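发件人：Dela Abubakari
收件人：夹爪讨论列表
日期：2026年4月5日
主题：Re: 挂衣服用哪种指垫？

Nhyira Alhassan 写道：
> 我们一月试过 Mastier 的软指，夹衣架肩部老打滑，换成菱形纹垫会不会好点？
> 还有，腕部相机和头部相机你们到底更信哪个？

Nhyira 你好！

正好这阵子我也在折腾衣架，赶紧来插一嘴（可能有点啰嗦，见谅）。我现在用的就是菱形纹的平面指垫，夹塑料衣架比之前那套 Sevari 的光面垫踏实多了，16 次里滑了 2 次，都是夹得太靠近挂钩弯的地方。薄布料反而麻烦，纹路有时会勾住一点线，松爪时得多张开一些才甩得掉。
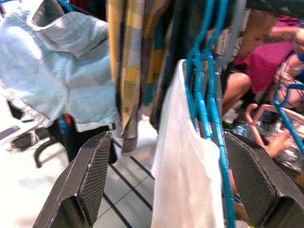 衣架一多就爱互相卡，成串挤在一起的时候，想单独抽一个出来真要命！我试了 5 种接近角度，最后还是从侧面斜着进去最顺，正对着插进去几乎每次都带出邻居。Brisa 建议先轻轻拨一下再夹，我还没来得及写进控制器。

相机嘛，我两个都留着。腕部的近处清楚，可手指一合上就挡掉一大块；头部的管大局，横杆在哪儿、衣架落在哪儿，靠它找。

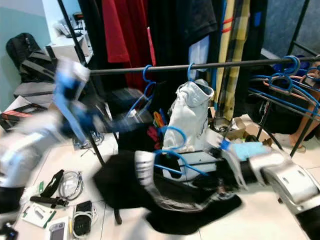

另外左臂我把速度调低了，Nollus 控制器默认的加速度太猛，到横杆跟前会抖，挂钩老是对不准。参数文件我整理好就发上来，你那边软指如果还没拆，能不能用同样的角度跑一组？很想看看差多少。

对了，指垫的胶大家都用什么粘的？我这边边角有点翘。

Dela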